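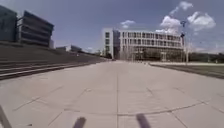

2018-01-22
By a second-year student, Urban Studies

Where do people sit in Asholm? My report on lunch, shade and walking downtown

I picked this topic because I eat lunch outside almost every day and I'm picky about where I do it. When our instructor said the project could be on any part of city life we could observe for free, I thought, great, I'll study sitting. My roommate laughed at me. But there's a whole pile of reading on it, and by the time I'd gotten through half of it I was annoyed I only had one semester.

My question was pretty simple. In the part of Asholm between the Halonen Building and the river, where do people choose to stop for lunch, and what do those spots have in common? I also wanted to know if the official seating (benches, tables, the stuff the city pays for) gets used more than everything else you can put your rear end on, like ledges, steps, planters and low walls.

How I did it

I started at the end of August, the first week of classes, when it was still hot enough that shade really mattered. I did 17 lunch visits in total, each one an hour long, starting at noon. I had a printed map of the area on a clipboard and I put a dot wherever somebody sat down and stayed long enough to start eating or open a book. If they were only tying a shoe, no dot. I wrote the weather at the top of every map, and whether there was anything special going on.

By the last visit I had 1064 dots. My hand cramped more than once. I tried doing it on my phone the first time and gave up after ten minutes, the screen was impossible to read in the sun and I kept dropping dots in the river.

I split the area into 26 small zones so I could compare them. Some of them are a bit silly in size (zone 9 is basically one wall) but I drew them before I knew what I was going to find and I didn't want to cheat by redrawing them later. For each zone I noted the shade at noon, the kind of seating, how far it was to the nearest place selling food, and whether you could lean your back against something.

I also talked to 15 people who were already sitting down. I asked them three questions: why here, how often, and where would you go if this spot was taken. I'm not using anybody's name. I'm shy, so this was the hardest part of the whole project for me, and I'd like partial credit for bravery!

What I found

Food wins. I expected shade to be the big one, and in the August and early fall maps it does matter, but the distance to food matters more. The zones next to the Fatska bakery counter were full on every single visit, even the day it drizzled. People came out with a paper bag and sat down on practically the first flat thing they met. A few of them told me they had meant to walk down to the river and just didn't make it.

The second thing is backs. People love having something behind them. On the long planter wall by the library there's a stretch where a hedge grows right up behind the edge, and a stretch where it's open on both sides. Same wall, same height, same sun. The hedge side got more than twice as many dots. I sat on both to test it, and I have to say the open side feels weird, like somebody is about to tap you on the shoulder.

Third, benches did worse than I thought they would. More of my dots landed on things that weren't meant as seats than on things that were. When I asked people about this, the answer I heard most was that benches hold two strangers at most, and then it gets awkward. On a wall you can slide over. Groups had it even worse, since you can't face each other on a bench, and I saw a lot of groups where one or two people stood up for the entire lunch.

The big exception was the row of movable chairs outside the Halonen Building. Those were always in use, and they never ended up where they'd started. In October they had drifted all the way around the corner to follow the sun, and by November they were pushed up against the glass. I redrew that zone's little sketch so many times I wore a hole in the paper.

The Plorkena problem

I should say something about Plorkena, the food market that opened indoors in the old bus depot in the middle of my project. Before it opened, the zones on the east side had a decent lunch crowd. After it opened they dropped, but it also got colder the same week, so I can't tell you how much of that was the market and how much was the weather. I went back and forth on leaving those visits out. In the end I kept them and marked them with a star in the tables.

What I'd do differently

I would start in spring so that I'd have two warm seasons to compare. I'd also get a second person, because on the busiest days I was definitely missing people behind me while I was drawing the ones in front. My friend from the geography program offered and I said no, which was dumb.

I'd ask better questions too. "Why here?" got me a lot of "I don't know, it's nice." When I switched to asking what they'd change about the spot, people talked for ages – about wind, pigeons, cigarette smoke, cold stone in the morning, one man's very strong feelings on armrests.

And I only looked at people who stopped. I have nothing on the ones who walked through, looked for a place, and went back to eat at their desks. I think that group might be pretty big, and I don't know how you'd find them except by going into the offices and asking.

If the city wants a cheap thing to try, I'd vote for more chairs you can move, and put them near the bakery first. The tables for all the zones are in the appendix, along with scans of the maps. Sorry about the coffee on number six.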